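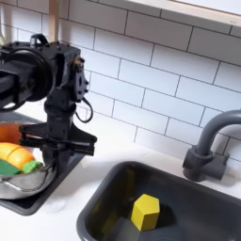 September 11, 2020

I have now spent more time teaching a robot to handle toy vegetables than I ever spent teaching my own children to handle real ones, and the robot's table manners are worse.

The job at Gebru is simple to describe. I hold a pair of handles, the arm on the worktop does what my hands do, and everything is recorded. Do it often enough and the arm is meant to work out the idea for itself. We are at 182 good runs of the kitchen task, which is bowl to sink, sink to bowl, one item at a time. Greer Rankin wants 1,497. I asked where that number came from and was told it was in the Plodlow plan, which Greer wrote.

What I didn't expect was how much of my own character would end up in the recordings. I dither. I have always dithered, ask anyone who has been behind me in a sandwich shop, but I had never seen it played back. The gripper comes down over the bowl, stops, drifts a bit left, thinks about the yellow thing, thinks about the green thing, and goes back to the yellow thing. When we trained on my first batch and let the arm have a go alone, it did the same dither, in the same place, with what I can only call my posture. Greer laughed until she had to leave the room.

So there are rules now. Pick your item before you touch the handles. Go straight to it. If you miss, let go, come up, start the approach again, and keep the recording, as the arm needs to learn that missing isn't the end of the world. If you knock something on to the floor, bin the run. If you swear, that's fine, there's no sound.

The sink is the hard part. Over the worktop I can see what I'm doing, but a dark basin swallows a dark gripper and I lose track of how far down I am. There's no feeling in the handles either. You close on a block and the only way to know you have it is that it leaves when you do. I've taken to holding my breath on the way down, which the arm has no way of copying, so that's one bad habit that stays with me.

Steel bowls are a nuisance as well. They slide when you nudge the rim, and they're full of reflections, so there's always a second, wobblier set of vegetables to reach for. I suggested a nice dull plastic bowl. Greer said people have steel bowls. I said people also have hands. We kept the steel bowl.

We tried swapping operators last week, two of us taking turns, on the theory that the arm would pick up the best of both. My colleague is quick and a bit rough and comes in from the side. I am slow and come in from above. What we got was an arm that set off from the side, lost its nerve halfway and went up to come in from above. It took 8 attempts before it put anything anywhere. I'd quite like to see the same thing tried with driving instructors.

Back on the handles after lunch. Greer has moved the starting positions again, and my left thumb has started clicking.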